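Chapter 3
Why We Watch: The Life of a Sports Crowd

Ask a group of people about the best game they ever saw and listen to how they answer. Some of them will give you the score. Far more will tell you who they went with, where they sat, what they ate, and how loud it got when the home side scored. I find that wonderful! Sport is played by a handful of people and lived by everyone around them, and this chapter is about everyone around them.

In Chapter 2 we looked at the players: how they train, how they are picked, and how a season wears on them. Now we turn and face the stands. By the end of the chapter you should be able to explain what a home crowd does for a team, describe how habits and songs pass from older fans to younger ones, and compare the crowd at a small ground with the crowd at a large one.

A Wet Night in Stalencombe

Let's start small. Stalencombe is a market town with a soccer club that has never played above the lower regional divisions. On a cold evening in September the club hosted its neighbors from Distelton in the first round of a local cup, and 313 people paid to get in. The ground holds several times that many, so you might expect the place to have felt hollow.

It was anything but. Nearly all of the home fans squeezed under the one covered stand (the rain helped) and sang for the full match, including a song about a goalkeeper who retired before most of them were born. When Distelton went ahead, the singing got louder. When Stalencombe tied it late on, people who had never met were hugging over the backs of the seats.

Keith Haworth had been going to Stalencombe matches for 20 years by then, and he kept a notebook of every one. His entry for that night is short: "Soaked. Hoarse. Would not swap it." There is a great deal packed into those six words, and we'll come back to them when we talk about loyalty.

Going Big

Now think about the other end of the scale. A major league stadium on opening day has lights, music, a giant screen, and tens of thousands of strangers all facing the same way. You feel the noise in your ribs. You also feel a bit lost, at least until something happens on the field and the whole place stands up together – and then you aren't lost at all.

Are these two crowds the same kind of thing? Your first answer may be no. Hold on to it, and write down your reasons before you read Section 3.1, where we follow a group of up to 400 traveling fans from a small club to a very large away ground. They brought their own songs and their own drum, and for a good part of the afternoon they were the loudest people there.

Words to Know

Home advantage: the tendency of teams to do better at their own ground.
Away end: the part of a ground set aside for visiting fans.
Terrace: a stepped area where fans stand to watch.
Neutral: a person watching without a side to cheer for.

Before You Read On

Think of a live event you have been to, in any sport and at any level. A school meet counts, and so does a pickup game with a few parents on the grass. Write a paragraph on what the people watching were doing. Did they sit or stand? Who started the clapping? Was there anything everyone seemed to know except you? Keep your paragraph somewhere safe, as you'll use it again in the chapter project, where you will plan, visit, and write up a crowd of your own choosing.

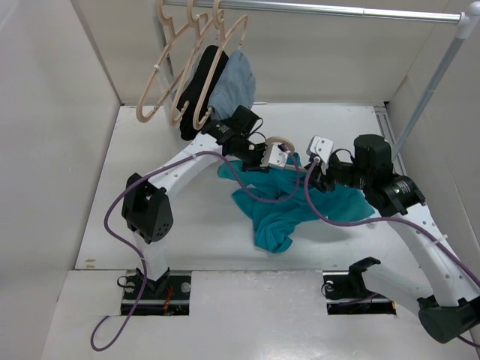 Figure 3.1 Two robot arms over a teal cloth on a white tabletop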